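Nudstead Bookcase Review: Two Years in a Kid's Room

Rating: 3 out of 5
Reviewed by Annag Innes
Mar 8, 2026

I paid $239 for the Nudstead in the tall size. Delivery from Jilesex took 13 days, and the box was heavy enough that I opened it in the hallway and carried the boards up one at a time.

Assembly

The instructions are mostly drawings and they are fine until the shelf step, where two drawings show the same screw at different lengths. I lined the screws up on the rug first and that sorted it out. Use a hand screwdriver. A drill will strip the holes.

Stability

A tall bookcase in a child's room has to be fixed to the wall. The strap in the box is short and the plug that comes with it is meant for brick. I bought a better one at the hardware store. With the strap on, it doesn't move when my son pulls books out.

Wear

Colored paint on a wood shelf unit shows its knocks. Corners and top edges go first, and any chip comes up pale against yellow. Dark scuffs wipe off if you get to them early — after that they stay.

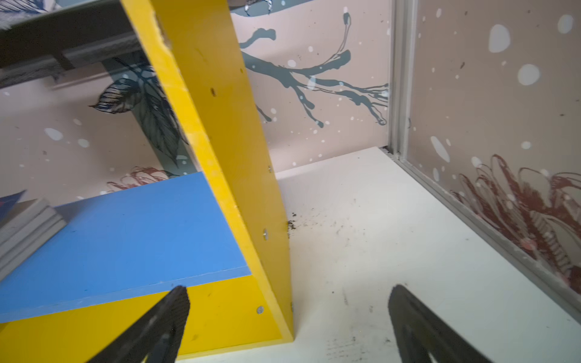
Compared with the Dovley

My sister has the Dovley. It costs more, comes in white only, and its shelves can be moved up and down. If you have tall picture books, get that one. For paperbacks and toys, the Nudstead does the job.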